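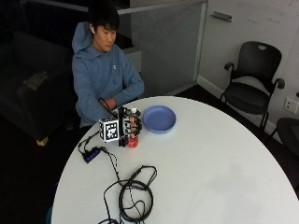

Third table in two years. Hoping its the last. The Deralix round one in white, bought in September from the Cunstead shop, reduced because the box had been opened. Paid 273 with delivery, which I thought was steep until I saw what the others wanted.

Quick background – small kitchen, one window, door that opens the wrong way. Square tables don't work in there. Had a square one. Bruised hips, both of us. Round was the only answer, and white so the room doesn't feel like a cupboard.

Delivery first. Came from the Sketthorpe depot, two boxes, one of them a day late. Driver fine, no complaints. Top was wrapped properly, legs were just rattling about in the other box with the bolts in a bag. One bolt short. Rang them, spare turned up in the post within the week, no fuss.

Putting it together took me 50 minutes on my own. Leaflet says 16 steps but half of those are "turn over" and "check". Step 9 is the only hard one, you need to hold the leg straight and do the bolt up at the same time. Get someone to help. Don't tighten anything fully until all the legs are on, leaflet doesn't mention this untill the end.

12 Comments Share this 4 Shares
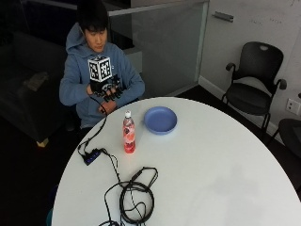

Seating next, as thats what people always ask. Two is lovely, three fine, four if you like each other. The good thing about no corners is you can sit anywhere, move the chair a bit if the sun's in your eyes. Same if you're sitting behind a round white table doing something fiddly with your head down and one hand up in front of your chest – no corner digging into your arm, nothing pointy to catch a sleeve on. I do mending at mine most evenings and my shoulders are better for it. Might be the new chair though.

Wobble. There is some. Not much, but lean hard on one side and you'll feel it. My floor isn't level so I won't blame the table entirely. Felt pad under one leg sorted most of it.

Cleaning – mixed. Crumbs, fine, wipe and gone. Tea rings come off if you catch them the same day. Turmeric did not. 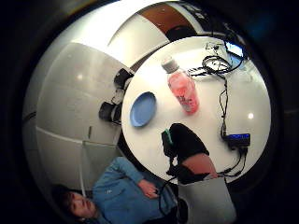
Yellow patch still there after washing up liquid, bicarb, the lot. Faded a bit. Fruit bowl lives on it now. So if you cook a lot of curry maybe get the oak one, or use a mat like a sensible person.

I did look at the Nedeljković pedestal table before this. Nicer, no question. One leg in the middle so nowhere to bang your knees. But a lot more money and a long wait, and the one in the showroom already had a chip on the rim.

Would I buy again? Yes, at the reduced price. Full price, not sure. Four stars, lost one for the bolt and the turmeric. Will update if the wobble gets worse.

Was this review helpful? Yes (31) No (2)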